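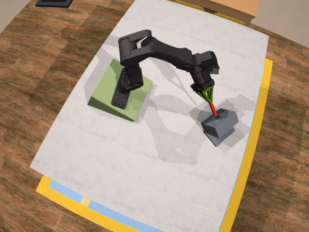
Trying to settle on a countertop for a galley kitchen with one north window. The choice is between quartz and laminate, and the bigger question is how much pattern to have. Strong veining looks busy on a run 24 inches deep once the kettle and toaster are on it. Faint gray marbling on white, like the tabletop here, is about as much as I want, but the fabricator says quiet patterns show every crumb and coffee ring. Is that true in daily use? Budget covers either material.

*posted by lensa_m*

---

**pxiao_tian**

Partly true. Crumbs show on any light top. What hides them is fine speckle, and soft veining has none. We have Bremix quartz in a pale pattern and I wipe it after every meal. I'd still buy it again.

---

**fidel.y**

Disagree on the crumbs. Finish matters more than pattern. A polished top reflects the window, and everything sitting on it gets a highlight and a shadow. Ask for matte or honed. Take samples home and look at them at 8 in the morning and again under the lights you cook by. Showroom lighting tells you very little.

---

**pxiao_tian**

Matte shows fingerprints and grease, though. My sister has it and regrets it.

---

**fidel.y**

Dark matte does. On white I haven't seen it.

---

**petronella_ms**

Whichever finish you pick, sort out the seams before you order. Faint patterns are easier here because a mismatch at the joint is hard to find. With heavy veining you pay for slab matching or you live with a line that stops dead. Ours has 2 seams, both away from the sink cutout, and I would not accept one over the dishwasher.
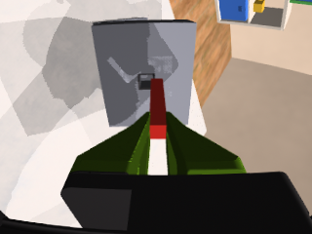 Also ask for the seam locations in writing. The Nedthorpe shop moved ours between the template and the install, and it took six weeks to get the piece recut.

---

**lensa_m**

Thanks. The template is booked for May, so there is time. Is laminate out of the question with an undermount sink?

---

**petronella_ms**

It can be done, but the cut edge has to be sealed properly and not every shop will warranty it. I'd use a drop-in sink with laminate.

---

**fidel.y**

Same. Swelling at the sink is the usual way laminate fails. Otherwise it is fine – mine is old and the only damage is a burn from a pan.

---

**lensa_m**

Leaning quartz, honed, seam left of the stove. Will bring two samples home first.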